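This site uses cookies to improve your visit. Accept

Last updated 6/3/19

The Zidus table-service package from Granstead is offered to hotels as a finished product. In our opinion it should be sold as a trial. Handling a crumpled cloth at a glass table is a fair test of such a machine, and buyers should ask to see it.

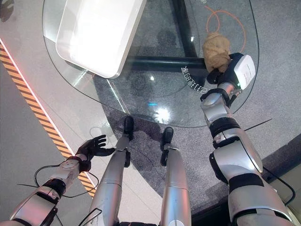 What does the trial license cover?
It covers one robot and 1,000 hours of use, with two site visits.

Search this site Go

Shirin Arabzadeh, writing for the Rurmont buyers' group in March, held that the full license is the better value. We respectfully disagree. 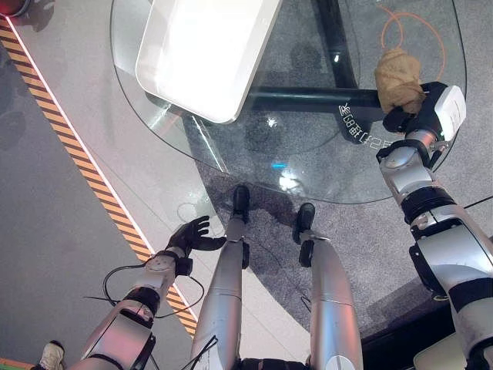 A full license binds the buyer before staff have learned the work. Granstead should publish its service terms and let each customer decide after the trial.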